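Two weeks with the Doline hands and I still change my mind about them every morning, usually somewhere between the first coffee and the second. I came to them from the Grorgate gripper, a plain two-finger thing I'd grown fond of the way you grow fond of an old can opener, so I was ready to be difficult.
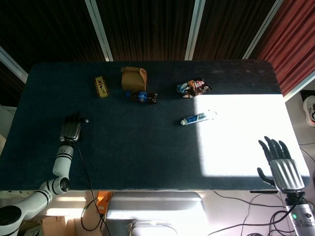

My quarrel with five-finger hands has always been soft stuff. Boxes are easy, and the Grorgate would pick up boxes all day long -- I ran 100 tries with it back in December and barely had to get out of my chair. But a crumpled snack bag, or a toothpaste tube lying at a slant in the sun, is where I start to learn something. The tube is my favorite test because the crimped end and the cap end want two completely different grips, and the bright patch on the felt gives the camera plenty to worry about too.

Čestmír Michalík wrote to ask if I'd slowed the controller down. I had, to 50 percent, and the thumb is so much nicer for it! The cables still bother me, I'll admit -- I keep rerouting them and they keep finding their way back across the table. On Monday I start over with the Zedero controller and the same groceries.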